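Water meters: frequently asked questions

Bridham Water supplies homes and small businesses in the Bridham area. The answers below cover the questions our customers ask most often about meters, bills and leaks.

Do I have to have a meter?

If you moved into your home after a previous customer had a meter fitted, the meter stays and you will be billed on it. Otherwise you can choose. Homes built with a meter cannot go back to fixed charges.

How do I apply for one?

Fill in the form in your online account or ask for a paper copy. We will write to you with a date for a survey. The survey and the meter are free. If pipework inside your home needs to be changed first, you will have to pay a plumber for that part.

Where will the meter go?

Most meters are fitted outside, in a small chamber under the pavement or at the edge of your drive. If there is no suitable place outside, we fit the meter indoors, next to the inside stop tap. In many kitchens this is in the cupboard under the sink. Please clear the cupboard before the fitter arrives.

Can I change my mind?

Yes. You have 2 years from the date of fitting to go back to fixed charges. The meter will be left in place but we will not use it for billing. The next person to move in will be billed by meter.

How do I read my meter?

Lift the lid of the chamber and the plastic cover inside it. Write down the black numbers only, from left to right, and leave out any noughts at the front. The red numbers show parts of a cubic metre and are not used on your bill. A meter that shows 3932 in black has recorded 3,932 cubic metres since it was fitted. If your last bill ended at 2993, take that figure away from the new reading to get your use since then.

Why is my bill higher than I expected?

Check whether the bill says "actual" or "estimated". If it is estimated, send us your own reading and we will issue a new bill. If it is actual, think about what has changed at home, such as a new baby, visitors, or a hose used during a dry spell. A running toilet can waste more than 300 litres a day. 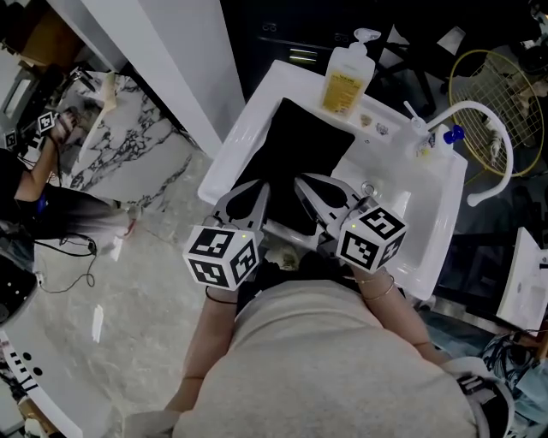
At the sink.

How can I check for a leak?

Turn off every tap and any appliance that uses water. Read the meter, including the red numbers, and read it again an hour later. If the numbers have moved, water is passing through the pipes. Now close the inside stop tap and repeat the test. If the meter still moves, the leak is likely to be on the supply pipe between the meter and the house.

Who pays for repairs?

We look after the meter and the pipe up to it. The pipe from the meter to your home belongs to you. Pipes and fittings indoors are also yours, or your landlord's if you rent.

When are bills sent out?

Twice a year. The first is sent in April.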